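Home | Textiles | Household | A-Z index

Search articles... Go

Clothes folding

Clothes folding is the practice of laying garments flat and doubling them over one or more times, so that they take less space and keep fewer creases. It is done in homes, shops, hotels and laundries. The word is used both for the action and for the manner in which it is done, which differs from one country to another and often from one family to another.

Methods

The most common method for shirts is the book fold. The garment is laid face down, the sleeves are turned to the back, both sides are brought to the middle and the lower half is lifted to the collar. In the file fold the garment is made into a small block which stands on its edge in a drawer. Trousers are usually folded along the leg and then 2 times across. Knitted clothes are mostly folded and not hung, as their own weight can pull the shoulders out of form.

Fitted sheets are considered difficult, because the elastic corners must be placed one inside the other before the sheet can be made flat.

In trade

Shops commonly use a folding board, a stiff sheet which gives to every garment the same width. Yaowalak Kongkaew, in her handbook for shop workers, recommends to keep piles at seven pieces or fewer - higher piles lean, and the customer pulls from the middle. The laundry firm Besska trained its new workers on a set of roughly 100 towels before they were allowed to fold shirts.

Storage

Piles are best kept away from sunlight, which can fade the cloth along the outer fold.

Last edited December 17, 2023
Shares 7 | Comments 2
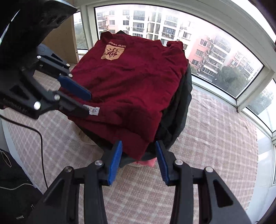 Wool and silk that are stored for a long time should be opened and folded again along different lines, for example every May - an old crease weakens the fibers. Tissue paper placed inside the fold makes the crease softer.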